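Lecture 7: Wrist view and fixed view
Notes by Howard Penrose

Last time we trained a policy by behavior cloning on the Pollon demonstrations and looked at why small errors pile up. Today: what the policy gets to look at.

Setup
Two kinds of camera. Fixed cameras sit on the rig and see the whole work area. The wrist camera moves with the arm and always sees the fingers. Both streams are scaled to the same size before the encoder.

Data
261 demonstrations, of which 32 were held out. Action chunks are 16 steps long. We train three policies on the same split: fixed only, wrist only, and both.

Result
Fixed only reaches the right area but tends to close the fingers early. Wrist only does well once the object is in view and badly before that. The two together beat either one alone on the held-out starting positions.

The problem with the background
When the wrist tilts up, most of the image is the room: ceiling, lights, people. None of this helps with the grasp, but a cloned policy can still latch onto it. Vandenberghe is the test for this. Same task, same policy, different room. Wrist only lost the most there. Random crops and color changes in training won back part of the loss.

For Saturday
Read the Skollarness handout, sections 2 and 3. Be ready to say which parts of a wrist image stay the same from one room to the next, and how you would check whether a policy is using them. 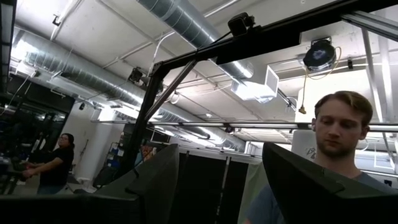
Fig. 1. Wrist camera view, tilted up. The gripper fingers are in the foreground, with the rig and ceiling ducts behind.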